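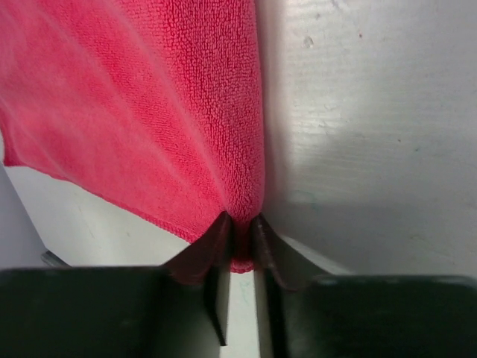

Housekeeping Methods, Unit 4: Microfiber Cloths
Handout by Tsion Demissie, Bollham

Read the packet before you believe the packet. The Dobre leaflet says its cloths last 300 washes. It does not say at what temperature, or who did the washing. Treat that number as advertising.

What we can say with some confidence: looped pile picks up dust well, and it picks up lint just as well. Wash microfiber apart from cotton. Skip fabric softener – it coats the fibers.

Folding or rolling? Older manuals insist on folding in quarters. I have yet to see a good argument for it on a storage shelf. Rolled cloths pull out one at a time, but a careless roll comes undone.
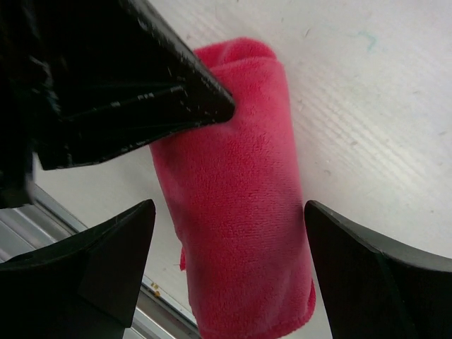 Fig. 2. Pink microfiber towel, rolled, with a small flap loose at the side.

For wiping tables, folding does make sense, as you get several clean faces. Scrunching the cloth gives you one dirty lump.

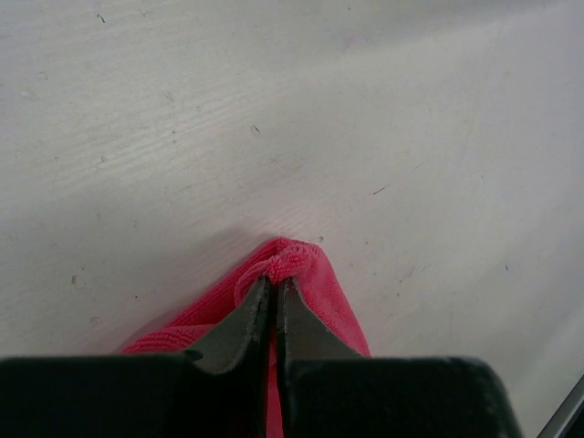
Kieran Buckley objects that scrunching gets into corners better than any folded pad, and he wants that in the notes. Fine, it's in. Try both on the practice tables and write down which left streaks.

Reading for next time: packet, page 37.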